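Robot on the puzzle bench, three months in

Posted in: Shop floor and warehouse

fernhollow16
Joined in May, mostly lurk
Feb 18, 2026

We pack children's games and puzzles at the Plakimness site. Since before Christmas there has been a robot arm on the returns bench, doing the work two of us used to do. Returned puzzles come in, get checked for missing pieces and go back out as seconds or get scrapped. The arm moves them about and a person does the checking.

Management said no jobs would go and so far none have. What has changed is the day itself. I used to pick a puzzle up, look at it, tip it to the light and put it in a crate. Now it is put in front of me, I look, I press one of two buttons and it goes. I do more in a shift and I walk less. My back is better and my neck is worse.
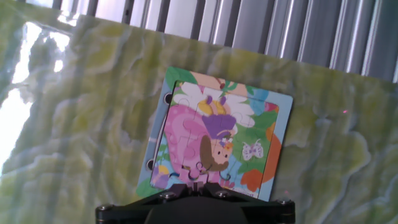
The cardboard tray ones are the slowest. If a piece is sitting slightly proud the arm catches it and the whole lot has to be done again by hand, so we press everything flat first. That pressing down is now a job. It isn't on anyone's job sheet and it isn't in the target.

Has anyone else had this, where the small jobs around the machine don't get counted?

dobbin_lane
Yes. We had it at Stultetti on the carton line. The target was set at 1,000 a shift by someone who had watched it for a morning when everything was going well. All the clearing and straightening came out of our time. Write it down. Keep a sheet by the bench and put a mark on it each time you have to step in, with the minutes if you can.

packer_no_more
I'll be the one to say it. Two people's work done by one person and a machine means one person too many, whatever they told you. Ours said no jobs would go as well. They just didn't replace anyone who left. We went from 16 on the shift to 14 and it was never announced.

fernhollow16
We've had one leave and the post hasn't been advertised. I hadn't put the two together.

quietshift
I don't agree with that as a rule. I set these cells up for a living and at two of the places I've been in, the people moved to other benches and stayed there. It depends whether the orders are there. If the firm is growing it needs them. If it's flat, then yes, you'll see posts go.

On the pressing down, that should be in the cycle time. Whoever set up your cell ought to have timed it with a person doing the prep. Ask for it to be timed again.

packer_no_more
And who pays for that to be timed again? It'll be "next quarter" until you give up asking.

quietshift
It takes an afternoon. If they won't spend an afternoon on it then you've learnt something about them, I agree.

dobbin_lane
Back to your neck. Where is the screen with the buttons? Ours was off to the left and everyone got the same pain. We had it moved to straight in front, a bit lower, and it went off within a couple of weeks. Ask for that first, it's cheap and they rarely say no.

fernhollow16
On the right, at shoulder height. I'll ask.

For what it's worth I don't want the arm gone. Last month we put through 2,151 returns and I wouldn't want to lift all of those again. I would like the pressing down counted, and swapping over every two hours instead of one person being on it all day.

hara_nights
Nights here, at Hara. We swap every two hours and it does help. The first week people moaned about it because you lose your rhythm, then they stopped. The one thing I'd add is that new starters only ever learn the buttons now. When the arm is down they don't know what a bad puzzle looks like, or a bad anything. We make them do a full week by hand first — the supervisor grumbles about the numbers but he has kept it in.

packer_no_more
That's a good idea. Still wouldn't believe them about the jobs.

fernhollow16
I'll start the sheet tomorrow and post again when I've asked about the screen.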